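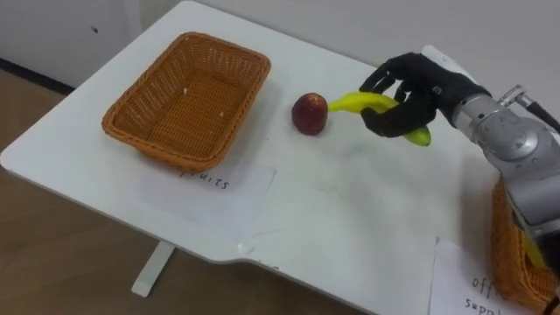
Figure 4. Tabletop sorting: banana in the grasp of a multi-fingered hand, apple still on the table, basket labeled for fruits at left.

Unit 8 – Chores as benchmarks
Course notes, M. Ansari, June

Sorting is a common first test for household manipulation. Each object has to be recognized, grasped, moved and released in the correct container. The last step depends on the label, and labels may be handwritten or partly covered by the rim of a basket.

Soft fruit limits grip force. A curved object also shifts its center of mass relative to the fingers when lifted, so the planned release point is often wrong by a centimeter or two.

Results from the Dillwood exercise (I. Bouazza): 2164 attempts, of which 106 ended with the object outside the correct basket. Failed grasps that were retried count as one attempt. Mean time per object was around 8 seconds.

Do not read this as a kitchen result. The table was clear, the baskets were fixed and the object set was known – change any of these and the error rate must be measured again.

Reading for next session: Sqalli handout, sections 1 to 4. Bring your own definition of a finished chore.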